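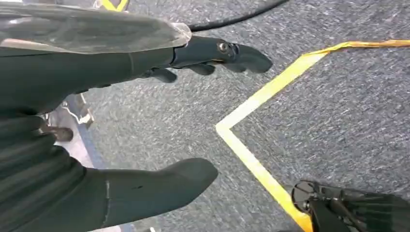
Home | Projects | Gandum | Meetings | Contact

Gandum control software, working group
Minutes, 2022-12-13

Present: Tamsin Mahmoud (chair), Géza Szénási (notes), Park, the Clidby integration team by phone.

1. Previous minutes
Accepted with one fix. The calibration script belongs to Park, and the action list had it under Géza.

2. Hand driver
Géza has moved the finger command loop out of the planner process and into its own node. It now runs at 100 Hz on the bench machine. The old loop stalled whenever the planner was busy with a long query, and the hand held its last command until the planner came back. Tamsin asked what happens if the new node dies. At present, the hand holds position. Agreed that it should go to a slow open after a timeout, with the timeout set in the config file and not in code.

Park wants joint limits checked in the driver as well as in the planner. Géza thinks checking twice will hide planner bugs. Settled on checking in both, with the driver writing a warning to the log each time it clips a command.

3. Wrist camera and tape detection
Park reran the floor tape detector on the recorded set. Of 344 frames, 87 had no usable corner. Most of the misses are frames where the fingers cover part of the tape. Masking the hand using the joint angles should help, but the mask is drawn from the bare hand model and does not allow for anything worn over it. Tamsin suggested padding the mask first and only then looking at a learned one.

Yellow tape on gray carpet is still easy to pick out by color. The Clidby floor is lighter, and they expect trouble. They will send a short recording.

4. Planner
The Cilier planner update is merged. Approach paths are shorter — Géza noted that two of them now pass closer to the floor than he likes. Clearance goes back to the old value until the hand model includes the cables.

5. Log tooling
The replay tool takes more than 12 minutes to open a full session. Park will add an index file. No objection to changing the log format, as long as old logs still open.

Actions
Géza: timeout and slow open; clipping warnings.
Park: padded mask, rerun on the same frames; log index.
Tamsin: restore clearance value; ask Cilier about cable models.
Clidby: floor recording.

Next meeting in February, date to be set by email.

Related items
Gandum driver config notes
Tape detector: how to rerun the recorded set
Cilier planner merge checklist
Minutes archive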